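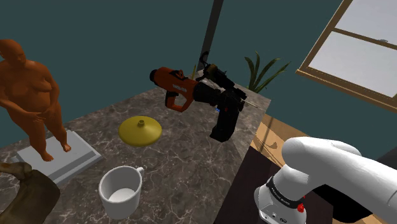

Chapter 3
Standing Well: Balance Before the Serve

When I first coached juniors at the Visavville courts, I was forever fussing over racquets and grips, and it took me an embarrassingly long time to look down at my players' feet. A good serve begins in the way you stand, well before the ball leaves your hand. Look for a moment at the orange figure, with both bare feet planted on its pale grey base and its head turned a little to one side, and then try standing that way yourself (shoes are fine!). My old colleague Junpei Sakai had his beginners hold their ready position while he wandered along the baseline, chatting away about the weather, and only then would he hand out the balls.

In this chapter we'll look at stance, weight transfer and the toss, in that order. Bring your racquet, but leave it in its cover for now.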